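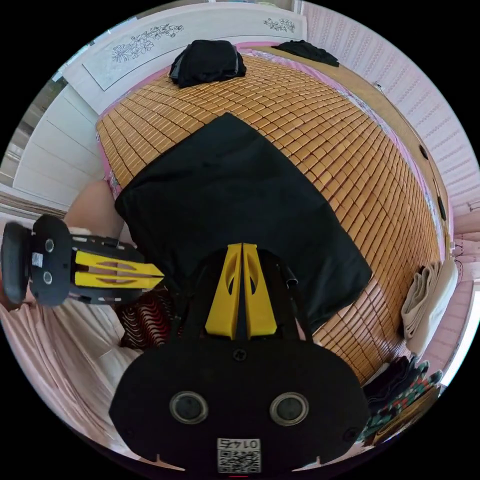
Two hand-held grippers over a bamboo mat, a black cloth laid out in the middle of it. The teaching happens one garment at a time.

Ask anyone what they want a robot for and they say the washing. Not chess. Not parking the car. The washing, and after it the folding, and after that the putting away, which in my house takes most of a week.

So why is it still me doing it? I put this to Tiina Seppälä, who runs the home tasks side of Trisuvero, a small outfit teaching machines to handle cloth. She laughed down the phone. Bad line, she was on a train, I lost every fourth word.

"A cup stays a cup," she said. "You pick up a shirt and it's a different shape. Put it down, another shape again. There's no drawing of it you can give the robot."

What you can give it is somebody doing the job. Over and over. That's the bit of the trade I find odd and rather lovely, that the way to teach a machine to tidy a bedroom is to go into a bedroom and tidy it, with a pair of yellow fingers in each hand where your own would be.

The grippers are held, squeezed, opened. No arm attached, no motors doing the walking about. You are the arm. Every movement of the tool is stored, and so is what the tool could see at the time, and later on a robot with the same sort of fingers is asked to learn from the lot of it.

Trisuvero calls its folding set Grukgate. Don't ask, I did, it's a name from somebody's old computer game. By September it held 3,882 folds. Real homes, real beds, other people's wallpaper. Seppälä won't have a studio. They tried one early on, grey table, nice lamps, and the robot trained there got very good at grey tables.

"Then we showed it a duvet and it just stopped," she said. "Hung there. It was quite sad."

I had a go myself. Her office lent me a pair for an afternoon and I took them up to my own room with a pile of T-shirts, feeling clever. First shirt, dropped. Second shirt, I'd got hold of the mat as well. Third one went up beautifully and came down inside out, I still don't know how. You lose all feeling in it. Your own fingertips know when there's one layer of cotton between them and when there's two, and these don't, so you slow down and start looking very hard at hems.
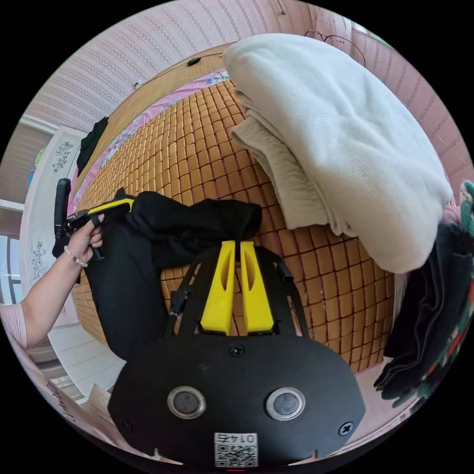
Black is worst, by the way. Anyone who's hunted for a sleeve in a dark jumper knows this. The edges vanish, a crease looks like a seam, and the inside looks just like the outside. If you can hardly tell where the corner is, the camera's going to struggle too. Seppälä's lot do a good deal of black for exactly that reason. They want the hard stuff in early.

They also want the mistakes. I'd assumed the fumbled ones got binned. Some do. But a fold that goes wrong and gets put right is worth keeping, she says, as it shows the machine a way back. A robot raised on perfect folds has no idea what to do with a bad one. My inside out shirt may yet be of use to science.

There is another way of going about it. Drurkik, who make arms for warehouses, have people sit at a desk and drive the robot from a distance, a lever for each hand and a screen in front. Good points: what gets recorded is precisely what the robot did, so there's no guessing later whether its elbow could have managed it. Bad points: slow. Painfully. I watched a man fold a tea towel this way and I could have drunk the tea. He gets through 100 folds on a decent day and his shoulders hurt. And you have to get the arm up the stairs, if the job is in a bedroom.

Hand-held kit goes in a rucksack. Seppälä's people can be in and out of a flat between lunch and the school run. Against that, a person leans, twists, steps round the bed, and some of those moves no arm can copy. They get thrown out afterwards. In one batch it was 379 of them, and there was some swearing.

Does it work? Depends on the day. In a test kitchen at Değirmenci, a laundry firm that's been putting up some of the money, I saw a robot fold 5 towels in a row, neat as you like, then pick up a pillowcase and hold it out in front of itself for a very long while. The woman minding it let it be. Eventually it folded the thing in half and put it on the pile. Not how I'd of done it. Fine though.

Seppälä reckons shirts next, then fitted sheets, and she went quiet when I asked how long for the fitted sheets. The train had gone into a tunnel, she said afterwards. She's got a new round of homes starting soon and she's after bunk beds, if anyone has bunk beds.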